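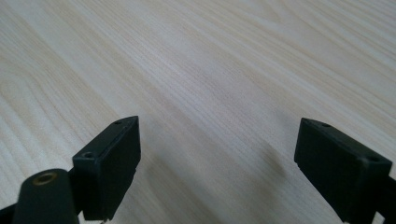
A tabletop in pale wood.

About Grindeck

Grindeck is a business training and mentoring company based in Eridstead. We work with people who own small firms, people who are about to start one, and people who have been given a team to manage and would like some help with it. Most of our clients have fewer than 30 staff. Many work on their own.

We began as an evening course in bookkeeping and pricing for sole traders. The course ran for one winter in Eridstead and was meant to end there. Several of those who came asked if they could go on meeting once a month to talk through their accounts, and the monthly group is still going, now under the name of the Wieser Group, after the street where it first met. The company was set up the following September to run the group and the courses that grew out of it.

What we do

Our main course is called First Orders. It lasts nine weeks, with one evening session a week and some work to do in between. It covers working out costs, setting a price, finding the first customers, writing terms and chasing payment. You do not need a business plan to join. By the end you will have written one, usually a short one.

The second course, Managing People, is for supervisors and owners who have taken on staff. We cover hiring, holding a difficult conversation, giving someone a task and leaving them to do it, and what to put in writing. It runs over seven mornings. Employers often send two people together, and we encourage this where the workload allows.

We also offer one-to-one mentoring. A mentor is someone who has run a business for several years and has been through our own training in how to mentor. You meet for an hour each month, in person or by phone. Mentors do not invest in the businesses they advise or take on paid work from them while the mentoring lasts.

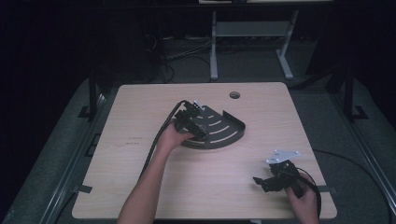 Speaking is the other part of our work. Many capable people turn down a promotion or a contract when it would mean standing up in front of a room, so we run a small practice group for them. Each person gives a short talk at every meeting and hears comments from the rest. Several members have gone on to speak at trade events and at the Eridstead business breakfast.

Where we work

Our office and main training room are in Eridstead, near the bus station. We opened a second room in Dradeck after a number of clients told us they were travelling over for evening sessions and missing the last bus home. Dradeck now has its own First Orders course in spring and autumn. Managing People is taught in Eridstead only, although we will bring it to your workplace if you have at least six people who want to take it.

Both rooms have step-free access. If you need materials in large print, or sent in advance, tell us when you book.

How we are paid for

Course fees cover most of our costs. The rest comes from training we carry out for larger employers. The fee for First Orders is £990, which includes all the sessions and the workbook, and it can be paid in monthly instalments. There is a reduced rate for anyone who has been out of work for six months or more. The practice group is free to people who have taken one of our courses.

We do not sell loans, insurance or software, and we take no commission from firms that do. If you need an accountant or a solicitor, we can give you a list of local ones.

Getting in touch

The office is open on weekday mornings. New clients usually start with a half-hour talk with one of our trainers, which is free and can be done by phone. If we think another organisation would suit you better, we will tell you at that point and pass on their details.

Last updated: 11th November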